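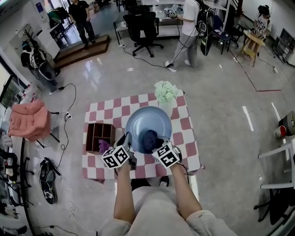
Laltis Tirneo

The Tirneo is a family of mobile phones sold by the electronics firm Laltis. It is aimed at buyers who want a simple handset with a long battery life, and it has usually been placed at the lower end of the company's range. The phones are sold unlocked and through a small number of network operators.

Background

Laltis entered the telephone market as a supplier of cordless home handsets. Its first mobile models were built to order for other firms and did not carry the Laltis name. The decision to launch a phone under its own brand is generally credited to Zlatko Nikolovski, then head of product planning, who argued that the company's existing repair network could be used to support it. Early design work was carried out at the firm's offices in Henalwood.

The name Tirneo was first used within the company for a cancelled home handset and was kept for the mobile project.

Design

All models share a plain slab body with rounded corners and a removable back cover. The battery can be changed by the owner without tools, a feature which Laltis kept after most of its rivals had given it up. The volume keys are on the left side and the power key is on the right. A headphone socket is fitted at the top.

The original Tirneo had 3 GB of memory and a single rear camera. Its screen was criticised as dim in direct sunlight, and the panel was replaced in the second version with one rated at 1000 nits at its brightest. Storage can be extended with a memory card on every model except the Tirneo Slim, which uses the same tray for a second SIM card.

Software

The phones run a lightly altered version of Android. Laltis adds its own dialler, a note-taking program and a large-text home screen that may be turned on during set-up. Security updates are promised for three years from the date of first sale. Build 1019 caused some handsets to lose their alarm settings after a restart and was withdrawn in May; a corrected build followed.

Accessories

Cases and desk chargers for the range are made under licence by Ackermann. The chargers hold a spare battery behind the phone, so that both may be charged together. Those made for the original model do not fit the Tirneo Slim.

Reception

Reviewers have praised the battery life and the ease of repair, while the camera has been described as poor indoors. Writing on the second version, the technology journalist Natália Frade called it "a sensible telephone with a slow camera" and recommended it to readers replacing an older handset.

See also

Removable battery
Dual SIM
List of Laltis products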